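Vornska changes finish on its pale wood tabletops

Vornska will switch the clear coat on its light wooden tabletops in October, moving from a satin lacquer to a low-sheen hardwax oil. The change covers the whole Fetora line of desks and dining tables. Tops already in stores will be sold with the old finish.

The company said the lacquer held up to stains but showed glare under ceiling lights and near windows. A bright band across the top can make the grain look nearly white in one area and beige in the next, and customers have returned tables believing the color was uneven. Product manager Dagmar Krajčí said returns for "patchy color" made up the largest group of complaints on the line last year. 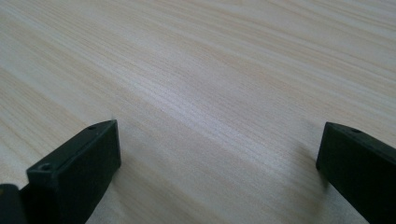 Josphat Mrema would have kept the lacquer. Oil needs a fresh coat every year or so in a busy kitchen, he said, and most buyers will skip it until the first water ring appears. He would accept some shine in return for a top that can be wiped down and left alone.

Vornska's care sheet calls for a first recoat after 3 months and one each year after that. The oil is applied with a lint-free cloth, along the grain, and the excess is wiped off within 30 minutes. The top should then be left clear overnight. Standing water should be wiped up at once, and hot pans need a trivet under either finish.

The two coatings should not be mixed. Oil will not soak through lacquer and stays tacky on the surface, so owners of older tables who want the new look must sand back to bare wood first. The finish code is printed on a label under the top, near the left rear leg.

Prices stay the same, at $648 for the desk and $900 for the dining table. A can of the oil will be included with each new top.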